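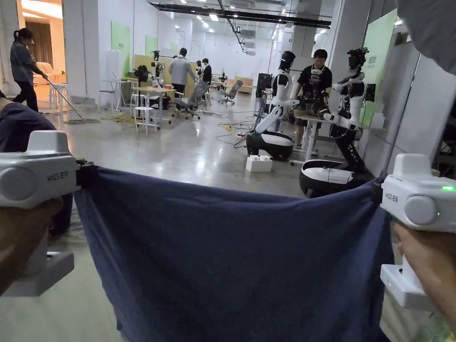 Thread count is the first thing customers ask about, says the owner of a small linen shop in Irnurville, and she wishes they would stop. "It's a number on a packet. I could print 4,000 on a tea towel if I had a printer." She has sold sheets for 36 years and trusts very little of what is written on them. What she does trust is weight and drape. Hold a cloth up by its top corners, like the navy one here, and folds run down from each corner toward the middle. How deep they fall, she claims, says more than the label. I put it to her that this sounds like a sales pitch of its own. "Of course it is. But you can check mine at the counter."

I had brought two sets with me, a Gorberg and a Letanon, the second costing a good deal more. Both promised a "hotel feel". She rubbed them between finger and thumb and asked which hotel.

Her complaint is with the arithmetic. A mill can twist several thin yarns together and count every strand, she says, so a modest weave gets sold as 700 or better. "The colour's nice, the box has a ribbon, and it pills by winter." She had no test results to show me, only a drawer of returns, and a drawer of returns isn't a fair sample. She conceded that, a bit grumpily. 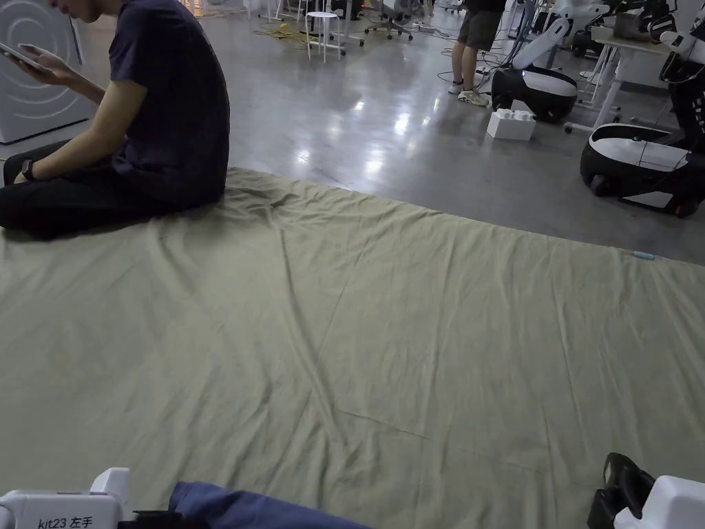 An olive-grey sheet with its creases still in, spread over concrete.

On "wrinkle-free" she is harsher. Everything creases, in her view, and the finishes that promise otherwise wear off in the wash. I asked whether she irons. "Pillowcases. The rest of the bed can look after itself."

So what does she sleep on? Plain cotton from Nzioka, which she happens to stock. I raised an eyebrow at that. She told me she owns 2 sets, washes one while the other is on the bed, and has never looked up the thread count. I did ask to see the packet, but she'd thrown it out.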